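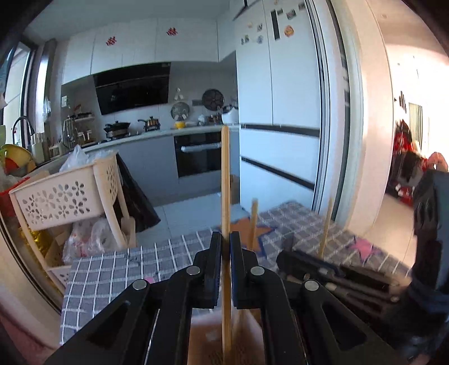
Audience > Attending a Recording > Frequently Asked Questions

Search help topics

Last updated: 31 July 2025

Audience Tickets for The Kisby Interview

The Kisby Interview is recorded at the Lewis Theater and released on Vurix. Tickets are issued by Dometti Audience Services.

How much does a ticket cost?
Tickets are free and may not be resold. A ticket that has been offered for sale will be canceled.

How do I apply?
Applications are made through the online form. Each applicant may request up to four tickets for one recording. Dates for the fall season will open in August.

Does a ticket guarantee a seat?
No. The theater seats 280, and more than 200 of those seats are assigned by order of arrival. The remainder are held for guests of the production and for audience members with access requirements. Ticket holders who cannot be seated will receive priority for a later recording of their choice.

When should I arrive?
Doors close 40 minutes before recording begins. Late arrivals are not admitted, including those with reserved access seating.

Will I know who the guest is?
Guests are not announced to the audience in advance. Bookings change at short notice, and staff at the box office are unable to confirm or deny a name.
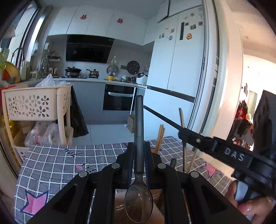

Seo-ah Bae wrote to ask whether a person with vocal or motor tics should stay away from a recording, having once been asked to leave a theater during a quiet passage. Audience members with tics, or with any other condition that causes sound or movement, are welcome and will not be asked to leave on that account. Advance notice is not required. Those who would prefer an aisle seat or access to the quiet room may say so on the form - no medical evidence is requested.

Will I appear on screen?
Possibly. Wide shots of the audience are used in most episodes. Entry to the theater is taken as consent to be filmed. A limited number of seats are outside camera range and may be requested at check-in.

May I use my phone?
Phones must be switched off and placed in the sealed pouch provided. Pouches are opened in the lobby after the recording.

Is there a minimum age?
Audience members must be 16 or older. Photo identification is checked at the door.

When will the episode be available?
Episodes are normally released within 30 days of recording. Parts of the conversation may be shortened or removed in editing, and Dometti does not supply unedited footage.

How do I cancel?
Use the link in the confirmation email. Tickets returned before noon on the day of recording are offered to the waiting list.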